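stosteo-align

Time alignment and contact labelling for two-handed gripper recordings. Version 4 of the tool, README last changed 2nd August.
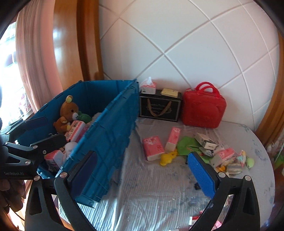
stosteo-align takes the raw video and pose tracks from a pair of hand-held grippers and puts them on one clock. It then marks each stretch of the recording with a contact state for each finger pad. The states are open, touching and closed. They are worked out per pad and not per gripper, so a moment with the left pad pressed against the side wall of a crate and the right pad hanging open above the bed gives two different labels at the same timestamp. Version 2 had a single state for the whole gripper and could not express this. If you have label files from version 2, run the convert command on them before anything else.

What is in the repository

align/ has the clock matching code.
contact/ has the pad detector and the state labeller.
review/ is a small local viewer for checking labels by eye.
configs/ has one file per site. Ladimholm and Clularitz are included.
tests/ has short clips with hand-made labels.

Install

You need Python 3.10 or later and ffmpeg on your path. Clone the repository, make a virtual environment and run

pip install -e .

There is no packaged release. The pad detector runs on a CPU, slowly. With a graphics card it is much quicker, but the results should be the same. If they are not, please open an issue with the clip attached.

Basic use

stosteo-align match session_dir
stosteo-align label session_dir --config configs/ladimholm.yaml
stosteo-align review session_dir

match writes clock.json into the session folder. label reads that file and stops with an error if it is missing. review opens the viewer on port 8046 and saves edits to labels_reviewed.json. The original labels are never overwritten.

Test set

The tests use 271 clips, of which 46 come from bedroom tidying sessions and the rest from kitchens and desks. Each clip was labelled by one person and checked by a second. Where they disagreed, the clip keeps both labels and the test passes on either.

Known problems

Blue pads against blue plastic are the worst case for the detector. The edge of the pad gets lost and the labeller tends to report touching a little early. Setting pad_edge: texture in the config helps, as the pads have a surface pattern that most crates lack.

Soft items such as plush toys and tissue packs give way under the pad, so there is no sharp change to find. Expect the switch from touching to closed to wander by a few video frames.

A bright window behind the gripper can push the exposure down and hide the pad nearer to it. The labeller writes unknown in that case. Do not fill these gaps by copying the last known state. We tried it in April and it made the training data worse.

When both grippers are in view, the detector sometimes swaps them. The review tool has a swap button (key S) which applies to the selected stretch only.

Not done yet

Labels for which object is being touched. The Jansen branch has a start on this, but it only handles rigid objects and has not been merged.

Support for more than two grippers. The file format allows it and the matching code does not.

Licence

Code is under the MIT licence. The test clips are for research use only and must not be passed on separately from the repository.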